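Plodley Butcher-Block Work Table

I sold these tables for a good while before I took one home, and now I can't imagine my back room without it. The Plodley is our plain one. Light wood, grain you can see all the way across, no drawers, no shelf underneath to kick. It's a top and four legs, and I love it!

The top is 33 inches deep, so I can lean over and reach the far side without climbing on a chair (I'm short, so this matters to me). I tend to leave everything out on it while I'm in the middle of something – scissors, a couple of hand tools, a cup stuffed with little colorful bits and pieces – and there's still space to get on with the job.

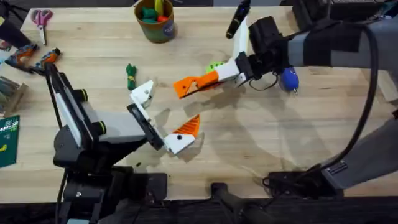

Hubert Frei builds them for us in his shop at Saragih, and he's fussy about sanding. He'll do it again if he catches one rough spot with his thumb, which is why you might wait 22 days for yours to ship. Please don't write and ask him to hurry, he only slows down.

We rate it for 800 pounds spread over the top. It arrives oiled. I rub mine down again every July with Povus oil, let it sit overnight and wipe off whatever's left in the morning. If you spill glue, let it harden and lift it off with a plastic scraper.

Length is 60 inches. The longer Grurkum size is out of stock until Hubert gets more wood in.

Legs come off with the wrench in the box. Get a friend to help you flip it over – it's heavier than it looks!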